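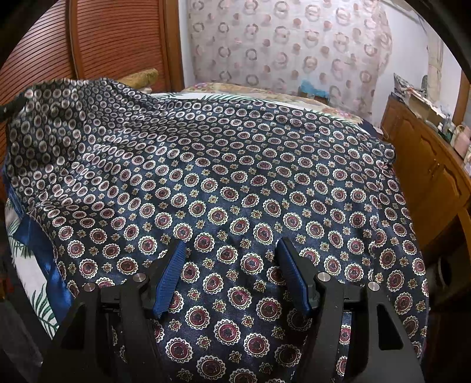
Is the Drotorex open day in Clemstead worth it with kids?

kettleandcrumpets
We've been offered places in October. It's 40 minutes each way on the bus and mine are easily bored. Do they let you have a go, or is it all talk?

Grama
We went last year and loved it! You get to try the hand-held gripper yourself – two fingers with ribbed blue pads – and mine spent ages trying to pinch up a fold of bedspread (harder than it looks, satiny stuff slides about). The talk before it dragged a bit. Get there before 2 if you can, the queue was daft after that.

seppala_fan
Bus 86 stops outside. Never been in though.

mudlark639
Cafe was shut when we went, so take sandwiches.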